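Ticket 700-122
Product: Felia stacking baskets (one white, one gray-blue)
Category: Storage / fit and stability
Status: Waiting on customer
Opened: 2026-06-30

Customer message

Hi there! I bought two of your Felia baskets from the Fulurura store out at Clollutstead, and I love them, but I'm having trouble getting them to behave together and I'm hoping you can tell me what I'm doing wrong.

So the white one is the older style, with the long slots in the side, and the gray-blue one has the round holes. The tag on both said "stackable." Well, they stack, sort of, but the white one slides around on top of the gray-blue one whenever I pull something out of it. It also catches on the rim at one corner and sits a bit crooked. I tried turning it around (both ways, long side and short side) and it does the same thing.

What I've tried so far, so you don't have to ask:

Took everything out of both and stacked them empty. Still slides.

Washed the rims with dish soap in case there was some kind of slippery coating from the factory. A little better for a day, then back to normal.

Put the gray-blue one on top and the white one on the bottom. Way worse! It dropped down inside on one side and I had a terrible time getting it back out.

Cut up some of that rubbery shelf liner and laid strips along the rim. This was the best of the bunch, but the strips fall off every time I lift the top basket, and then I'm fishing them out of the bottom one.
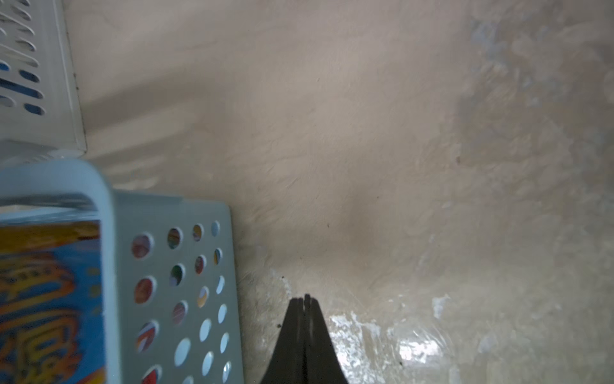

For now I've given up on stacking and I keep them right up against each other, which is fine except it eats up a lot more room than I planned on. The gray-blue one holds all the small bright odds and ends, and that's the one everybody in the house digs through, so it really needs to be easy to get at. The white one gets opened maybe once a week.

Two questions. Is there a clip or some kind of connector that goes with these? I thought I saw one on the display at the store but I couldn't find it on the shelf. And are the slotted kind and the round-hole kind even supposed to go together?

Reply from Ekanayake Home Support

Thanks for all the detail, it saved us both a few emails! I checked with the product folks, and the slotted and round-hole baskets come from two different runs. The rims have a slightly different curve at the corners, so they'll rest on each other but they won't lock. Two of the same kind will.

There is a clip. It's part 55, sold in a bag of four, and it snaps over both rims. It was made for the round-hole version, and I've had mixed reports from people using it with the slotted one. Could you look underneath your white basket and tell me the number molded into the bottom? If it's 31 or higher the clip should fit. If it's lower I'd hate for you to spend money on it.

Customer message

Okay, I tipped it over and looked. It says 31, so I squeaked in! I had to use a flashlight, by the way, you might want to make those numbers bigger.

Before I order, does the clip get in the way of reaching in from the front? If it does, I'd almost sooner leave them side by side and get a second gray-blue one in July when I'm back in Clollutstead.

Reply from Ekanayake Home Support

The clips go on the short ends, so the front stays open. You'll need to unsnap them any time you want to lift the top basket off. Let me know which way you'd like to go and I'll either add the clips to an order or close this out. I've passed along the note on the tiny numbers too.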